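Cardboard: stop throwing it out

Quick ones this time, the shop is a mess and I have 4 shelves to hang before dark. All of these use boxes you already have.

Flatten it right
Slit the tape, don't rip it. Ripping takes the top layer of paper with it and then you've got a fuzzy weak spot exactly where you want a clean edge. Old bread knife works fine. Pull staples with pliers. Stand the flats on edge behind a door, never in a pile on the floor. Floor = damp = mold. Learned that in January.

Which boxes to keep
Appliance boxes, yes. Double wall, stiff, big flat sides. Cereal boxes, only for templates and shims. Anything that had produce in it goes straight to recycling, you don't want the bugs. Waxy coated ones too, glue won't grab.

Cutting
New blade. Really. A dull one drags and crushes the corrugation. Three light passes instead of one hard one, metal ruler, fingers well back. Scrap piece underneath so you don't score the bench (I have scored the bench).

Bending
Want a crisp fold? Run the back of a butter knife along the line first, then fold away from the groove. Folding across the flutes takes more pressure than folding along them, so press harder and go over it twice.

Under the car
Big flat under the oil pan. Toss when soaked, and not in the paper bin. Same thing under a bike chain when you clean it, or under the paint tray.

Drawer dividers
Cut strips to the depth of the drawer minus a hair. Slot them halfway thru and cross them. No glue. The utensil drawer took me less time than the drive to Pumovville for the plastic ones, and those never fit.

Spray paint
Three sides of a box, open at the front, outdoors or garage door up. Set the piece on a couple of screws poked up from below so it doesn't stick. Let the box dry before you fold it away or it glues itself togehter.

Standing a panel up
A tall flat sheet wants to curl and flop. Run the flutes vertical, not sideways. Tape a triangle of scrap to the back at each end, or fold the bottom few inches back as a foot and put a brick on it. Good for blocking a draft on seedlings, or holding up a paper pattern where you can see it. Tape the paper at the corners first, then smooth from the middle out.

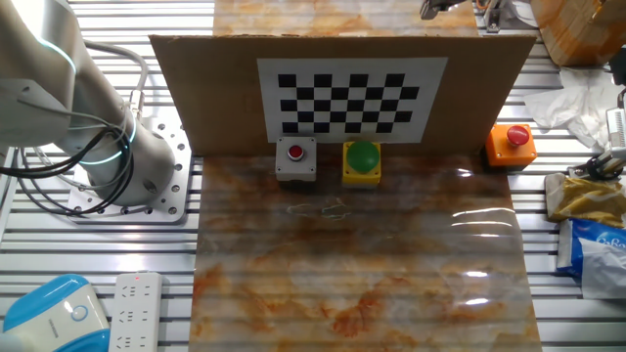
Kneeling pad
Several layers, duct tape around the whole thing, done. Lasts a season if it stays dry.

Weeds
Overlap the edges by a hand's width, soak it, mulch on top. Take off ALL the tape first, it doesn't rot.

More next week, probably jars.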